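Run 2278

The rule at the Cidholm club was that the operator did not speak during a run. The logger spoke. The logger read out the run number, waited for two tones, and said "go". After that there was only the hum of the heater and whatever noise the grippers made.

Yichen Luo had been operator since December. Before her it had been a boy called Fultik, who was faster and whose runs had mostly been thrown away.

"Run 2278," said the logger. His name was Skotusitz and he was new. "Mug, lower shelf, two hands."

She brought both grippers up level and held them over the near edge of the table. The procedure allowed four seconds for this. The jaws had to start pointing inwards, because the model had learnt from the early sets that they always did, and it behaved badly when they did not.

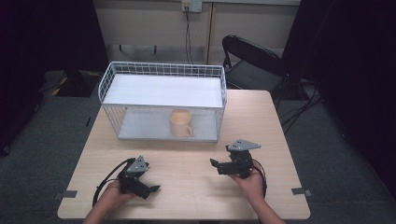 The competition task was one sentence long. Remove the mug from the shelf without moving the shelf. The entry needed 3000 accepted runs by the closing date, and the club had over 2000, depending on how strictly one read the word "accepted". Yao, who ran the club and marked the runs, read it strictly. A knock against the wire was a fail. So was a hesitation longer than the tones allowed.

"Go," said Skotusitz.

She moved the left gripper first. The plan was to steady the shelf with the left and reach under the top panel with the right. She had done it this way so many times that her wrists knew the height of the panel better than her eyes did.

Then she stopped.

"Is there a fault?" Skotusitz asked. He was not supposed to ask.

"No. I was going to do it the same way."

"That is the procedure."

"It has two thousand of those," she said. "It has none where the left hand goes in."

Skotusitz looked at his sheet. There was a column for the run number, a column for the result and a narrow column headed Other, which had been blank on every page he had been given.

"The hesitation is already a fail," he said.

"Then it costs nothing. Keep logging."

He wrote 2278 again, more firmly - the first one had been in pencil - and under Other he put the letter L. She lowered the left gripper to the height of the opening and began.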